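Do We Need to Fix Everything?
3/24/25

The hinge on my dishwasher's soap door snapped in the winter, and I have been hearing about it from other people ever since. My sister thinks I should buy a new dishwasher. My neighbor thinks I should fix it. My neighbor is very into fixing it. She lent me a book on the subject, by a woman named Lizeth Tamayo, and I read the whole thing over two evenings, so I now have opinions I didn't ask for.

Tamayo's argument is that we throw out too much because we have forgotten how to look at a broken thing. Fine. I agree with maybe half of that. Where she loses me is the money. She has a chapter in which she adds up what a household could save by repairing its own small appliances, and the number is large, and I cannot find my own life anywhere in it. She seems to own a great many toasters.

So I tried it her way. The soap door for my model, a Dridmont, is not sold by itself. You can buy the entire dispenser for $67, plus shipping. A shop across town called Guzmán would put it in for another $60, and they were nice on the phone, but they also told me the machine was old enough that the pump might be next. I asked how likely that was. The man said "could be." That is $127 to fix a flap the size of a playing card, with a "could be" at the end of it.

The other road, and the one my neighbor kept steering me toward, is printing the part. There is a whole crowd online for whom every problem in the house ends in gray plastic. I spent an evening on one of their forums and I came away impressed by the patience and doubtful about nearly everything else.
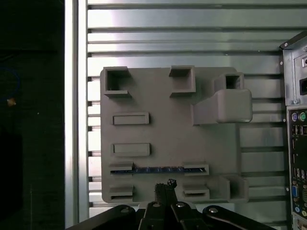

Gray 3D-printed plate with square sockets and raised blocks.

What I wanted to know was how long a printed hinge lasts in hot water and detergent. I could not get a straight answer. One person said forever. Another said his sagged in the first month. A third told me to use a different plastic, which needed a different printer, and I closed the tab. You'll notice that the before-and-after pictures on these sites are always taken the same afternoon. I would like to see one from the following May.

I also have some doubts about the new labels. Jadurum has started putting a repair score on the box of its kettles, and a friend bought one because it got a high mark. The mark is the company's own. When the lid went, she wrote to ask for a lid and got a coupon for 40 percent off another kettle. I don't know what you would have to do to get a low score.

None of this means I think repair is a bad idea. I resole my shoes. I have kept a Beris sewing machine going since my aunt gave it to me, mostly with oil and swearing, and I would be sorry to lose it. But that machine was built with screws you can reach and a manual that shows you where they are. The dishwasher wasn't, and I'm tired of being told that the difference is my attitude.

For now I put the detergent tablet in the bottom of the tub and shut the door. The plates look the same as they did before. My neighbor wants her book back and I still have to think of something polite to say about the toaster chapter.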